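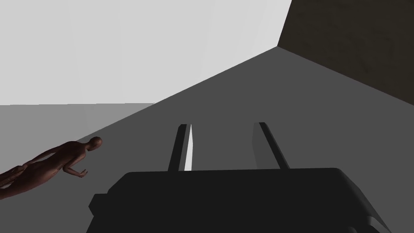 Two greys, near-white and dark brown together.

Nirness Wall Paint, matt, by Ramanauskas

We've been stocking Nirness at the Rostley shop since May and I still get a bit giddy when a fresh delivery comes in. It's a water-based matt for indoor walls and ceilings, thick enough in the tin that it hardly spits off the roller, and it dries to a soft, chalky look without leaving chalk on your sleeve. Bogdan Lazăr mixes it in our back room to any of 60 shades, and the dark ones are where it shines!

Dark matt paint can be a misery. You brush past it once and there's a pale streak at elbow height for ever. Nirness takes a wipe with a damp cloth far better than the old recipe did – I've had the deepest charcoal up in my own hallway in Inilbridge, with a bike going in and out every morning, and it still looks lovely.

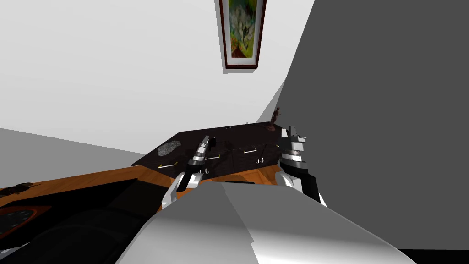
The whites are good too, and there are more of them than you'd think. Chalk Lane is the cleanest. Oat is warmer and kinder to north-facing rooms, and Gull has a touch of grey that stops a big wall from glaring at you in the afternoon. Cherry Mae Bañez on the counter will paint you out a card of any of them to take home, and do prop it upright when you look at it, because a card flat on the table catches quite different light.

Tins: 1 litre, 2.5 litres, 5 litres
Coats: two, or three when going from dark to light
Touch dry: 20 minutes in a warm room
Recoat: after four hours
Clean up: warm water and a drop of washing-up liquid

Bare plaster wants a thinned first coat (one part water to five parts paint) and a good night's rest before the next.

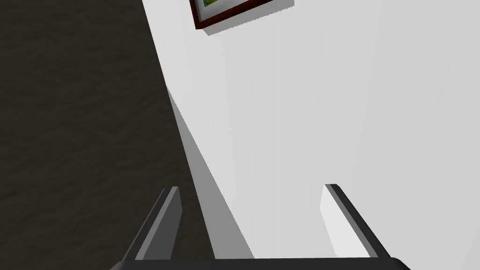
Can I use Nirness on a bathroom ceiling?
Only if the room has a window or a decent fan. For a steamy little shower room, ask for the Nirness eggshell, which comes in all the same shades.

Mixed tins are usually ready in 10 minutes. They can't come back once tinted, so try a sample pot first.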